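Ticket 302 — Soft item grip limits not applied on cell 7
Project: Callska
Opened by: Océane MacDonald
Date: September 28, 2020
Status: Closed

Problem
Operators at Hamel were starting fruit pick runs with the grip force left over from the previous job. The handling rule says soft items get their own force setting, checked before the first pick. On cell 7 the check was being skipped when a run was restarted after a pause.

Log review
The restart script reloaded the last saved profile and went straight to motion. Out of 83 restarts in the September log, 2 ran a soft item on the rigid profile. No alarm was raised either time — the force stayed within the arm's own limits, so the controller had no reason to stop. 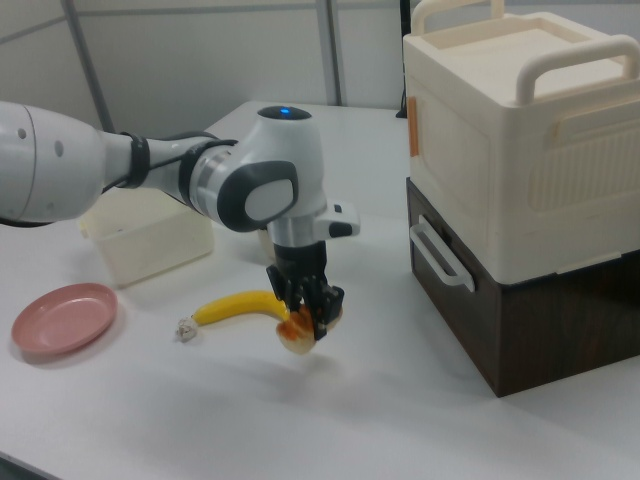 The fix is in the script, but the written rule needed work too. It said "confirm settings before starting" and did not say whether a restart counts as a start. Zikura read it one way and Skudden read it the other.

Changes made
Restart now loads no profile until the operator picks one.
Rule text changed to "before every start or restart."
Item class must be entered in the run log along with the profile name.

Still open
Old run logs have no item class field. Leave them as they are — do not fill them in from memory. Skudden to send the updated rule sheet to Hamel.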